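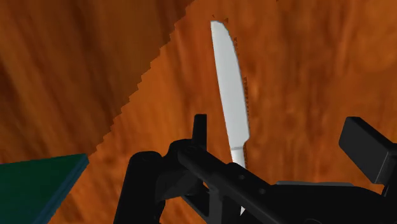 Abb. 1: Simulation, weißes Tafelmesser im Greifer

Zwischenbericht der Robotik-AG Juvlow an die Gidey-Stiftung
Stand: Sonntag, 10. Juni 2018

Die Schülergruppe arbeitet seit November an der Aufgabe »Tisch decken« für den Wettbewerb Fliltine. Alle sechs Teilnehmer sind weiter dabei. Bisher wurden rund 3.000 Greifversuche in der Simulation gerechnet. In der letzten Testreihe mit 100 Durchläufen wurde das Messer 87-mal korrekt aufgenommen und abgelegt. Die Fehlversuche betrafen meist flach liegende Messer – der Greifer setzte zu weit vorn an der Klinge an.

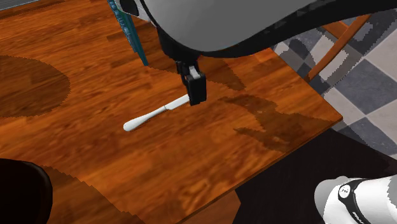 Abb. 2: Greifer über der Klinge, Messer schräg auf dem Tisch

Von den bewilligten Mitteln wurde die Lizenz für Brastusia bezahlt. Der zweite Rechner ist bestellt, die Lieferung steht noch aus. Bis zu den Ferien folgen Gabel und Löffel – den Teller verschieben wir ins neue Schuljahr.

Abrehet Beyene, Projektleitung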